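03/08/2018. Cuaderno de Tavari, tarea "encimera de lavabo"

Repaso de normas con Abdelghani Cherkaoui antes de seguir grabando. Queda así:
- Muñequeras ajustadas sobre la piel, sin manga encima.
- Las etiquetas no se tapan con la otra mano más de lo imprescindible.
- Toma de 60 segundos como máximo. Si se suelta un cubo, se descarta entera.
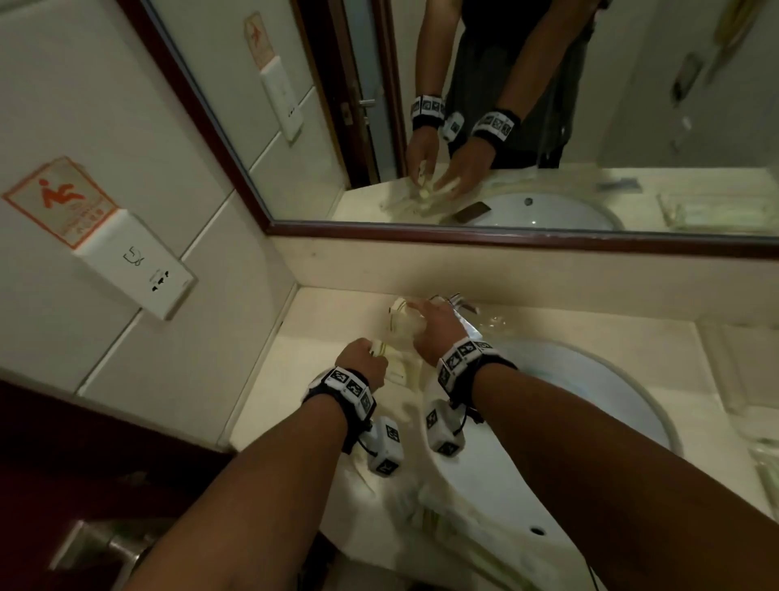

Manos sobre la bolsa y el objeto arrugado, junto al grifo.

El espejo duplica los marcadores. Según la norma de Ruda, los reflejos se anotan en la ficha y no se borran a mano. La cara del operador no debe salir reflejada.

Revisadas 439 tomas de 611. Faltan 13 fichas sin firmar, se las pido a Abdelghani. Pendiente: redactar el punto sobre plásticos translúcidos.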